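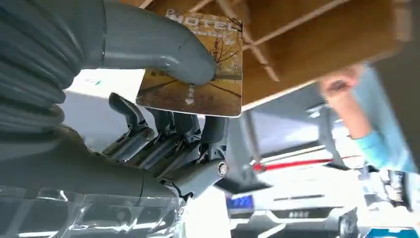 Trerero, Oct 31, 2024

Re: Stale credentials after checkout time change

Samran Thaweesak wrote:
> We moved checkout from 11 to noon in March. Guests on the
> second floor still get locked out at 11. The front desk
> re-encodes the key card and it works for one night. Is the
> expiry stored on the card or in the lock?

Both, in a sense. The card carries an expiry timestamp, written at encoding. The lock compares it with its own clock and does not consult the property server, as offline locks have no link to it. Changing checkout time in Druria only affects cards encoded after the change — provided the encoder has reloaded its profile.

I would check two things.

1. Encoder profile. Druria caches it per workstation. Restart the service on each desk machine, then encode a test card and read it back. The expiry field should show 12:00.

2. Lock clocks. If the profile is right, suspect daylight saving. We audited 85 locks at the Pletar property and found 14 still on winter time, all on one floor that had been skipped with the handheld programmer. A lock running an hour ahead gives exactly your symptom.

The audit log holds 1,182 events before it wraps, so pull it before you reset anything. Compare the last denied entry with the desk record — the offset will be obvious.

Bastian Meinecke

Filed under: Access Control, Property Systems
Contact the list owner | © Ivanyshyn | Back to top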